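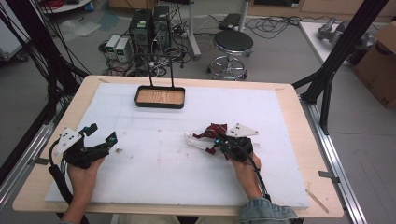

Wednesday, March. Cloth and tray table.

Started at 10 with the foam board. The old sheet had a dent near the middle that caught the edge of every cloth, so Mahfuz and I lifted it off and put down the spare. It is a little smaller than the tabletop and leaves the pine-colored border showing. I think that is fine. The border gives a place to set small things down without marking the board. Wiped it once with plain water. A few smudges did not come out. Anjana says to leave them, the last board got fuzzy where we scrubbed it.

Cloths. We have been using the maroon and white ones from the Saha bundle for the folding and for lining the tray. They are softer than the gray ones and they don't hold a crease. For folding that is a nuisance. For lining it is better, they lie down in the corners without being pushed. Washed twice now, no color has come off on the white parts that I can find. One has a pulled thread along the hem. Trimmed it and put it back in the pile.

Order of work for the table as it stands today:

1. Tray at the far side of the board, handle to the back.
2. Cloth dropped on the near side, not laid out. It should land crumpled.
3. Pick up, shake open, lay flat, smooth.
4. Fold in half, then half again.
5. Into the tray, folded edge toward the front.
6. Take it out, crumple, start over.

Step 3 is where the time goes. If the cloth is picked up by the middle it opens badly and you end up turning it over twice. Picking it up by a corner is much quicker, but the corner is often underneath. Rajitha's way is to pull the nearest edge toward her until a corner shows and then lift. I tried it after lunch and it does work, though the cloth slides on the foam and you have to go slowly. Did 19 rounds before the break. The last few were neater than the first few.

Smoothing: from the center out to the sides. Going from one side to the other pushes a ridge in front of you and the far edge walks off the board. Wrote this down last month too and then forgot it.

Tray. This is the wood one with the black rim and the hanging handle. The Grenden tray we had before was deeper, and the cloth stood up against the sides and looked untidy however it was folded. The handle on this one does get in the way if you come in from behind, so come in from the front, low, and let go just over the floor of the tray. Phyllis asked whether the handle can come off. I looked at it and would prefer to leave it alone. We want the tray carried by it later on, when we get to the hanging part.

Tried three folds for the tray:

Half and half again. Fits, some room left at the sides.
Thirds the long way, then half. Fits better, but the strip of white ends up inside and you can't tell at a glance which way the cloth is facing.
Rolled. Does not stay rolled. Dropped it.

Keeping half and half again for now. If Ashraful wants thirds for the Enaldale set he should say so before we do the big batch, I don't want to mix them.

Stick. The thin wooden one is for flattening the last wrinkles and for nudging the tray straight. It lives on the wooden border, lower right, and should go back there. If it is left on the foam it ends up under the cloth and then in the fold. Mahfuz folded it into one on Monday and didn't find it until the tray wouldn't sit right.

Count: the plan says 100 rounds with this cloth before we change to another, and 400 over all the cloths. At the pace we had this afternoon that is more than I would like to do in one week. Suggest two people in turns, swap when the folds get sloppy. Anjana has offered mornings.

To get or do:

More of the maroon cloths, same size. Rajitha to ask Dekero if they carry them. If not, something close in weight, color does not matter.
Second sheet of foam board, cut to match this one.
Lint brush. The maroon sheds a little on the white.
Write the cloth number on a tag for the pile, not on the cloth.
Clear the floor on the far side before anyone tries to walk around the table with the tray.

Left the cloth pile on the shelf at 5, washed ones on the left. Tomorrow start with the pulled-thread one and see if it catches.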